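Bin Picking Study: Participants Wanted

Daltside is looking for 18 people to help us find out whether machines can take over shop-floor chores yet. Clearing mixed parts out of a bin is still slow work for a robot, and we need human runs to compare against.

You will sort red and green blocks by hand, then watch the KUKA arm and score each pick on a short form. Sessions last 2 hours and run through November. 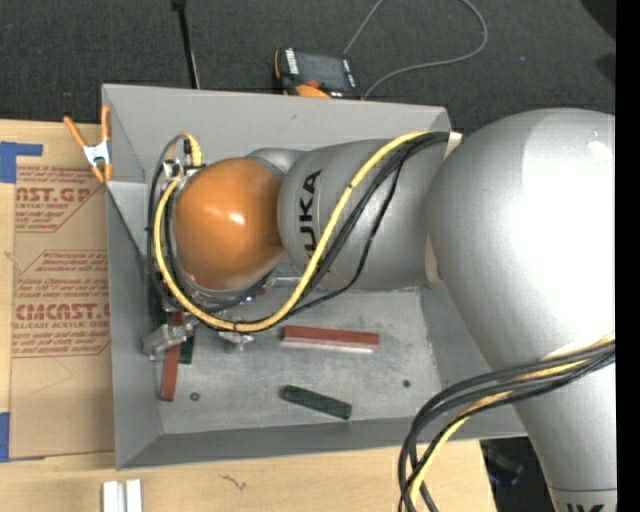
Who can apply

Adults with at least a year of packing, stocking or assembly work. You don't need any experience with robots. Closed-toe shoes are required.

How to apply

Send your name and the hours you're free to Lena Kurek, Daltside, quoting study 577.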